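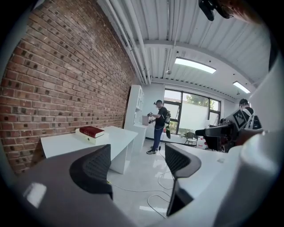

An operator with a handheld device and backpack during a recording session; a marker panel stands on the right. Photo: Urkeck

Urkeck publishes working rules for handheld robot data recording

Pleltberg, 4/9/18 – Urkeck has released today the first version of its working rules for teams who record demonstration data with handheld grippers. The document has 40 pages and can be used by any laboratory or company without a fee. It was written together with the engineering office Ostrowski and tested during 300 recording sessions at the Edevora site.

Until now, each team in our field has followed its own habits. One team checks its markers every morning, another only when the data look wrong. For this reason it is difficult to compare recordings, and also difficult to say who is responsible when a person trips or a device falls down.

The rules contain 114 points. Among the most important are the following:

- Cables on the floor must be fixed or guided along the wall before recording starts. An operator who is connected by a cable may not walk backward.
- Marker panels must be checked at the start of each session and again after any furniture is moved.
- An operator may carry a backpack unit for 40 minutes at most, and then takes a break.
- Every person who can come into view of a camera must be informed in advance and must give written consent.
- Gripper fingers are inspected for worn covering, and the result is noted in the session log.

The rules are not a certification and do not replace national law on safety at work. Urkeck will collect comments until the end of April and plans a second version after this. A training course of one day is also offered in Pleltberg, with 175 places in the first round. Registration is made by e-mail to the Urkeck training office.

Urkeck develops tools and methods for robot learning. Ostrowski advises companies on the safety of automated work.

Press contact: Urkeck press office, Pleltberg

Related news
Edevora site opens second recording room
Ostrowski and Urkeck extend their cooperation
Questions and answers on consent forms for recording
Session log template now available in English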